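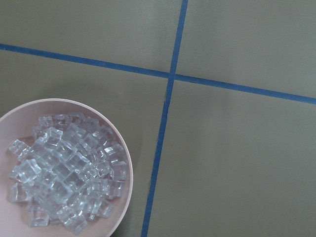

4. Setting up a timed-entry event

This section covers events with fixed visitor slots, such as open studios, workshops and guided tours. For drop-in events with no booking, see section 5.

4.1 Before you start

You need a Warex organizer account with the Editor role or higher. The venue must already exist in the venue list. If the venue is shared with another organizer, ask that organizer to release the dates first.

4.2 Create the slots

1. Open Events and select New > Timed entry.
2. Enter the title as it should appear on the public page. Titles longer than 500 characters are rejected.
3. Choose the venue. For the Brusen building, select the floor as well as the room.
4. Set the opening time, closing time and slot length.
5. Enter the capacity per slot. The default is 19.
6. Select Generate. The slots are listed in draft status.

Note: A single event can hold up to 2,000 bookings across all slots. Larger events must be split.

4.3 Set the booking rules

1. Open the Rules tab.
2. Under Advance booking, select Required, Suggested or Off. With Suggested, walk-in visitors are admitted while places remain.
3. Set the closing point for online booking. The minimum is 2 hours before the slot begins.
4. To hold places for the door, enter a number under Reserve. Reserved places are not shown online.
5. Select Save.

Caution: Changing Advance booking from Off to Required after publication cancels all unconfirmed walk-in tokens. This cannot be undone.

4.4 Connect the door scanner

1. Switch on the Zorkport scanner and wait for the steady green light.
2. On the Devices tab, select Pair and type the code shown on the scanner.
3. Assign the scanner to one entrance only.
4. Scan the test ticket. The slot time and the word VALID are displayed.

Note: Jafri ticket stubs printed before August use the old code format. Turn on Legacy codes under Devices > Options to accept them.

4.5 Publish

Select Publish on the Summary tab. The public page is updated within a few minutes. Slots left in draft status are not shown.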